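Print this page | E-mail this page

# Clulen cloth-handling set: fault notes (README)

Status as of 6/13/18: usable, with a grudge. 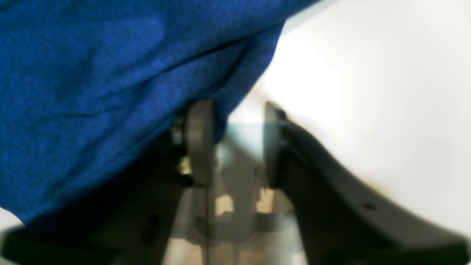 According to Hordiienko, the gripper reports "grasp OK" whenever the finger motor draws enough current, and it doesn't much care what the current was spent on.

The set holds 4,000 grasp attempts from the Grinitz bench. In 71 of them the log claims a grasp and the fingers hold nothing – see `false_grasp.csv`. Episodes before 200 use the old current threshold. Do not train on episode 705, where the arm pulled against the clamp until the e-stop was hit.

Fix pending from Prunari, promised in May.

E-mail to a colleague | Print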